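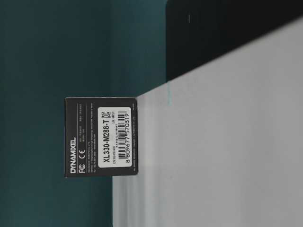
One of the small black boxes, DYNAMIXEL on the front.

2024-06-14

Day five of not buying a couch. I have now sat on 18 of them, in three stores, and my back has formed opinions it won't share with me. The one in Favbridge was the best so far, but it came in a color called Oat and cost more than my first car. The salesman asked what my lifestyle was. I said mostly sitting. He wrote that down.

Akinyi thinks I should keep the old one and throw a blanket over it. Akinyi has not sat on the old one since November, when the spring on the left side introduced itself to her, and she now brings her own folding chair when she visits. She folds it up again at the end of the evening and takes it home.

Rained until noon. I had planned to walk to the library and return the book on Roman plumbing, which I've renewed so often that the librarian asked if I was writing one of my own. I stayed in and read the chapter on drains again instead. There's a long passage about a man who sued his neighbor over a shared pipe, and I was completely on the neighbor's side until page 302, where he floods a bakery.
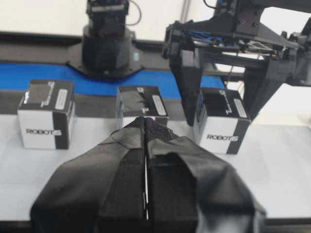 Lunch was the end of the lentil soup. I made it Sunday in the big pot, which was a mistake of scale. Five days of lentils changes a person. I offered a jar to Sharon across the hall and she said, very kindly, that she still had the last jar.

The landlord's letter came too. Rent goes up 60 a month, and in return we are getting "a refreshed entryway." I went down to look at the entryway. Somebody has put a fern in it. I gave the fern a hard stare and it dropped a leaf, so I suppose that's the two of us not speaking.

Called Mom at four. She told me about her hip, then the neighbor's hip, then a hip belonging to a woman in Enuvstead I've never met. Asked about the couch. Said Dad bought theirs in ten minutes, off the back of a truck, for 200 dollars, and it's still going. I have slept on that couch. It is still going the way a glacier is.

Tomorrow one more store, the place out past the car wash, and then I decide. I said the same thing on Tuesday – but I mean it more now. Also need: light bulbs, stamps, something for dinner that was never a lentil. 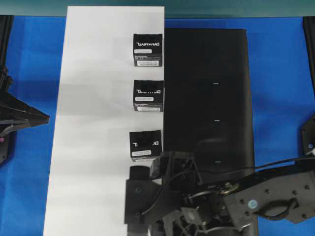
Blue table, black mat, three boxes in a line.

Bed early. The rain's back.

4 comments

Felista Odera
Buy the Oat one. You'll spill soup on it in a week and then it'll be Lentil.

Kheri Mfaume
What happened with the bakery?? You can't stop there.

Sarmīte Lill
My building got a fern last year. Then came the mirror. Watch for the mirror.

Sharon Mutiso
For the record it was two jars.

12 likes · Share

Recent entries
The couch, day two
A short history of my renewals
Bus to Favbridge, and back again
Soup, a warning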